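Opinion > Technology > At Work

We use cookies to remember your settings and count visits. Accept | Manage

The tin can test

Every spring brings another promise that the washing-up is about to be taken off our hands. This year it came from Mendetar, whose short film has a machine clearing a breakfast table while a family laughs in the next room. I watched it three times. The toast never moves, and the clip changes angle whenever something is picked up.

I ran the back room of a catering supplier for 13 years, and I know what clearing a table involves. Things are sticky. Lids don't match. Someone has left a fork in the jam. A new starter on a Saturday wage copes with all of this by lunchtime, and can be told to go and see who's at the door.

Rulov, which rents out arms to small workshops, is at least more modest. Its brochure claims 961 tins sorted in a single shift. Fine, but which tins? If they all arrive upright and evenly spaced, a sloping shelf would do much of the job for less money. I asked how many had been dropped and was sent the brochure again.

The people at Halar let me spend an afternoon in their workshop in July, and I'm grateful, as most firms don't. They set their machines simple jobs with ordinary objects. I came away liking them and no more convinced.
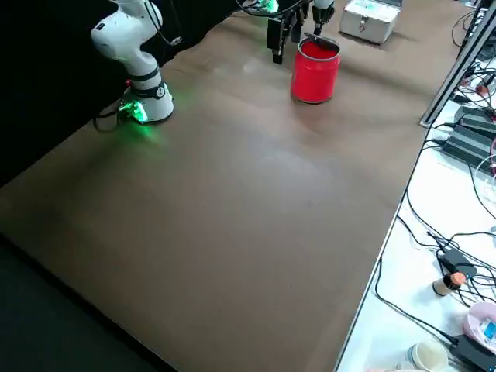 Two arms and one red can on the bench.

Look at how much table there is and how little is on it. My kitchen worktop has never been that bare, and I doubt yours has. I'll pay attention when someone tries this beside a full draining rack, with 4 people wanting tea.

Until then I'll keep my rubber gloves. Vlachou wants 410 pounds a month for its home trial, and I can't see what I'd be getting for it.

Related
Who mends the machine that mends the fence?
Vlachou home trial: what the small print says
In praise of the sloping shelf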